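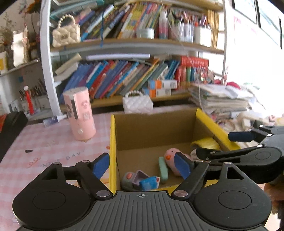 The One-Box Method

Small toys are hard to store for a simple mechanical reason: they have no common shape. Books share a spine and a flat base, so they line up on a shelf. A plush bird, a cylinder and a bar share nothing, and a shelf built for books will not hold them upright. An open box accepts all of them without sorting.

Rok Krasniqi, who writes storage plans for families at the Sakimmont practice, has used cardboard boxes as toy containers for most of his working life. He specifies single-wall board, an open top and flaps left on. The flaps stiffen the rim. Cut them off and the long sides bow outward once the box has been pulled across a floor a few times.

Depth

The usual error is depth. A child looking for a toy at the bottom of a deep box removes everything above it, and the contents end up on the table. Krasniqi sets the wall height at 18 centimeters for toys that fit in an adult hand. At that height one layer is visible and a second can be reached by feel. Soft toys compress and can go anywhere. Hard pieces with buttons or moving parts go in first, against the base, where they are less likely to be pressed.

Cards and other flat items cause a separate problem. They slide under the toys and bend. A stiff envelope taped to an inside wall is enough to keep them upright.

Position

Ustyna Sirko tested box positions in her own apartment through February. She kept a log of 79 cleanups, 36 with the box on the floor and the rest with it on the table in front of the bookshelf. The table position was faster. Toys were already on the cloth and traveled a short distance at one height. Median time fell by 30 seconds.

There was a cost. A box on the table blocks the lower shelf, and items placed there for a moment tend to stay. Sirko's log lists handbags, a tube of hand cream and loose magazines. She now clears the shelf edge before the box comes out and slides the box back to the floor at night.

The shelf itself

Curved shelving, such as the white unit here, needs some attention at the ends. Books in a short row lean, and a leaning row pushes papers toward the open side. A heavy box or a filled pen cup will hold a short row. Magazines are better stored flat, in a low stack well back from the edge.

Quilted bags should stand alone. Pressure from a neighboring book leaves a crease in the padding, and beaded handles catch on paper covers.

Replacement

Board loses stiffness at the corners first. Krasniqi presses each corner inward with a thumb; if it stays dented, the box goes to recycling and the contents are tipped straight into the next one. Tape on the corners adds a few weeks. Tape on the base is worth doing from the first day, along the seam and again across it.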